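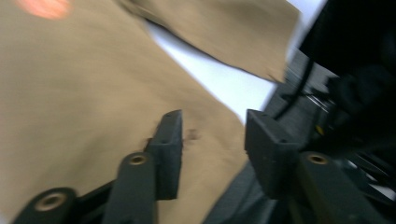 Open day at the Kiss weaving mill

1 Apr 2018

I'd wanted to see inside the Kiss mill ever since we moved to Fikent, and I'd managed to miss the open day every single time. Once I had flu, once I got the date wrong, and last year I went to the wrong gate and walked round the wall until it rained. So this time I set two alarms and was in the queue before the tea urn was even switched on.

You go round in groups of 16, with a sticker on your coat to show which group you're in. Ours was green. Our guide was Vilmos Szénási, who started at the mill as a boy sweeping up under the looms and now looks after the lot of them. He has a very soft voice, a bit of a problem in a weaving shed! They give you foam earplugs at the door and then he shouts, and you nod. I caught maybe half of it.

We began in the yarn store, which smells of wool and cardboard and something like candle wax. After that it's up an iron staircase to the warping room. I had no idea how much work goes on before any weaving starts. Every thread running the length of the cloth has to be wound on to a big beam in the right order, and the blanket they were setting up that morning needed 1,935 of them. If one goes in the wrong place you get a line down the whole piece. A woman in my group asked what happens then, and Vilmos said, "Then we have a bad afternoon."

The shed itself was the bit I'd come for. They only ran two looms for us, but the floor shook so much I could feel it in my teeth. I stood there much too long and had to trot to catch up with the green stickers (I took the wrong door and joined the yellows for a minute, sorry yellows).

My favourite part was mending, though, and I very nearly skipped it for a bun. It's a long quiet room with north windows and sloping tables, and every piece of cloth gets pulled over them and looked at by eye. Tímea Szalai let us have a go at finding knots with our fingertips, eyes shut. She found six on the stretch where I'd found none. She has her own pair of tweezers in a leather case and wouldn't let any of us touch them, quite right too.

Then the pattern books! They keep them in the old counting house, with little swatches glued in and the prices in brown ink. One order was for 1,177 yards of grey lining to a shop in Zirngate, with "late again" written next to it in pencil. I could have read those all day, but there was a school party waiting.

A few things if you fancy it. Parking is in the field behind the Iveck bakery, and it was boggy, so wear boots. The stairs are steep and there's no lift to the warping room, although you can do the ground floor and mending without them. The remnant shop takes cash only. I came out with a bag of offcuts and a blanket with a fault in one corner that I still can't find, even with my eyes shut.

They're doing a smaller one in December, evenings only, looms running but no mending room. I've already written it on the calendar, and this time I've put which gate.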